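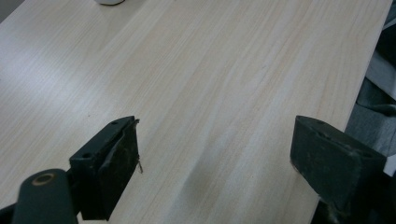 Girkau Valley Outdoors Forum > Wildlife, Law and Access

Thread: Firkider estate loses its general license, 3 years

marshwren_pete
Anyone else see the notice? The Firkider estate can't use the general license for 3 years. That means no shooting crows or pigeons without filling in an individual application first, like the rest of us do for a parking permit. It follows the baited traps found up behind the Bamesum plantation last July. No prosecution. The notice says there was "insufficient evidence to identify an individual," so I assume the traps walked up there and set themselves.

oldbeater
Careful. You don't know who put those traps out and neither do I. I worked that ground for years and there's a public footpath within 100 yards of where they were found. Anybody with a grudge and a backpack could have done it.

marshwren_pete
Must have been a big backpack.

tussock
I walk that path most weeks and I can tell you you'd need a very good grudge to haul a cage trap through that bog. I can barely get a sandwich through it.

That said, oldbeater has a point about proof. Pulling a license is a civil measure with a lower bar, and the estate gets to appeal. I'd be happier if the whole thing had gone in front of a judge, one way or the other. As it stands the bird people say they got off and the shooting people say they were stitched up, and both sides get to be cross until the license comes back.

hen_harrier_fan
They DID get off! A license restriction is a telling-off with a letterhead. They can still run every driven day they've already sold. They can still apply for an individual license and will probably get it. What exactly have they lost?

oldbeater
Money, for a start. Two parties canceled within the week, and the local pub had those rooms booked. You don't have to like shooting to notice who's short this winter, and it won't be the owner, who lives somewhere with better weather.

hen_harrier_fan
So the pub should send its bill to whoever set the traps.

oldbeater
On that we agree. Mark it on the calendar.

quietreel
Can someone explain the difference between a general license and an individual one? I fish. I'm only here because the fishing board is dead.

tussock
Short version, and somebody will be along to correct it:

General license
You don't apply. It's just there, and if you follow the conditions you're covered. Certain birds only, for certain reasons (crops, livestock, that sort of thing). Easy to use and hard to police.

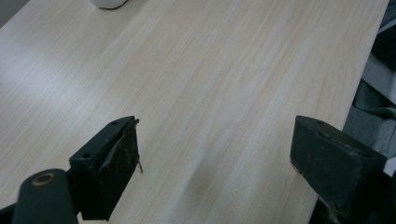

Individual license
You fill in the form, say what you want to do, where and why, and what you've tried already. They can say no. They can also ask for records afterward, so somebody has to keep some. For an estate that has been doing it all on a nod, the paperwork alone is a shock.

quietreel
Thanks. So it's rod license versus asking the river's permission every time.

tussock
Close enough. The river would answer faster.

yaffle165
Small correction to the first post. The restriction covers the estate's land only, so the tenant farm on the Yazzie side isn't included unless the notice map says so. I looked at the map and it's a gray blob with a line around it, drawn I think with a potato. I've written to ask.

marshwren_pete
Fair, I'd missed the tenant farm. I've asked the mods to let me edit the first post. Did you get a reply?

yaffle165
I got an automatic one thanking me for my interest in wildlife.

oldbeater
Then you've had more than the estate did. They heard about it from the newspaper, or so the story goes.

hen_harrier_fan
"Or so the story goes" doing a lot of lifting there. The rules say they get written notice and a chance to respond before anything's published. If they didn't open their mail that's not persecution.

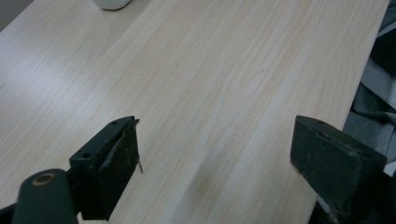
And before anyone brings up the cost again, the estate spends more than 1000 a year on the signs telling us to keep our dogs on leads. I've counted those signs in my darker moments. A couple of trail cameras behind the plantation would clear up the footpath theory pretty quickly, if they really believe it.

oldbeater
Where did you get that figure for signs?

hen_harrier_fan
From a man who makes signs.

oldbeater
Right. Trail cameras I would support, as it happens. I suggested them when I was still there and was told they'd upset the walkers.

tussock
As a walker, I'd wave.

yaffle165
Reply came through at last. Tenant farm is NOT covered. Better map to follow "in due course." I'll post it when it turns up.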